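Open floor at the Stunddale hall: what the big room is like now

Posted 10th March

I finally got myself over to the old Sonico building in Stunddale, which has been open again since December, and I have to say I came home in a very good mood. If you only remember it as the place with the locked doors and the boarded ticket window, go and have a look. The ground floor is one big open room now, and it is so bright! I had walked past it for years with no idea how much space there was in there.

What they do with it is pretty simple. Lilo, the home-goods swap that used to squeeze into the back of the Varma bakery, has moved its practice floor into the hall. You come in, you pick a corner, and you work with ordinary household stuff: basins, plates, baskets, chairs, a ball or two. Sorting, stacking, putting away, taking out again. It sounds like chores (okay, it is chores), but with plenty of room to spread out and people chatting from one end to the other, I lost track of the afternoon completely.

The part I liked best is overhead. The ceiling is white, with long parallel beams running across it and corrugated panels in between, and they left the long fluorescent lights up there. I was half expecting someone to have covered it all with tiles. There's also the upper level at the back, with its black metal railing, and you can stand up there and look down over everybody. A tall window on that side brings the daylight in, and I'd put my chair near it every time if I could.

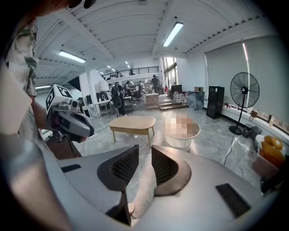

Marlow Street reader here, and I hope they never lower that ceiling, but please could somebody do something about the echo? I was in for 2 hours and could hear every dropped lid from the far end. Lovely place otherwise, and I'll be back with my own cushion.

Fair point about the echo, and that note reached me before I'd even finished writing this up. It is loud when the room fills. The people on the desk told me they have fabric panels on order and would like to hang 28 of them along the long walls, which ought to help. Nothing is up yet, so bring something for your ears if noise bothers you. Cushions also sound like a good idea to me, after the time I spent on one of the chairs.

Down on the floor it's a nice jumble. The floor itself is gray and polished, so it throws the lights back at you, and the things people are working with just sit right out on it. I saw a shallow metal basin with a plate tucked inside and a wicker basket up near its edge, which is pretty much how my own kitchen looks the night before a move. The basket had a divider in it, and I've been hunting for one like that forever! I asked, and no, it isn't for sale. The Lilo things stay in the hall, though there is a swap shelf by the door where you can leave a basket and take a bowl, or the other way around. I left a colander and went home with a bread tin, and I think I won.

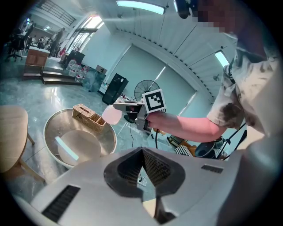 The pale pink ball gets its turn, with the basin and wicker basket close by.

A few practical bits before you go. The practice floor opens at 11 in the morning and they like you to be packed up by 5, with everything back in the place you found it. It costs nothing to come in, and there's a jar by the door if you want to help pay for the lights. You don't need to sign up unless you're bringing a group. Parking is behind the building, but the entrance to the lot is easy to miss, so look for the old Sonico lettering and turn right after it.

Varma is still sending over a tray of rolls in the afternoon, and they went fast on the day I was there. The cinnamon ones were gone before I got down the stairs, so I had a plain one with butter and was perfectly happy with it.

The swap shelf needs lids, by the way. Any size, with or without the pot. They can be left at the desk whenever the hall is open.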